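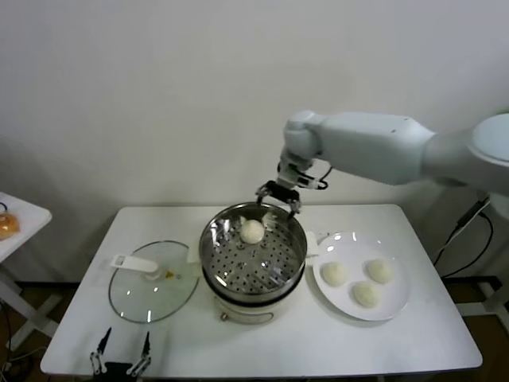 Biltholm two-quart electric steamer, reviewed by Malathi Fernandes

I bought the Biltholm in February to replace a stovetop steamer with a warped base. It cost $37 at the Favstead outlet store and has been used most mornings for frozen buns, and a few evenings for vegetables.

Setup is simple. Fill the pot to the lower line, put in the tray, set the dial. With cold tap water it takes a little under 5 minutes to start steaming. Frozen buns need another 12. Carrots cut into coins take 9, and broccoli takes less than the booklet says, so check it early.

The dial goes up to 60 minutes and clicks loudly the whole way down. There is a bell at the end but no keep-warm setting. My old Bendisham had one and I do miss it.

Buns stick if you put them straight on the metal. A square of parchment fixes that — cut it smaller than the tray so the steam can get past. Four small buns fit, or three large ones.

Cleaning is mostly wiping. Hard water leaves a chalky ring on the bottom, and 300 ml of white vinegar left in for half an hour takes it off. The cord is short and does not detach.

Good for one or two people. For a family I would look at something with a second tier.

4 out of 5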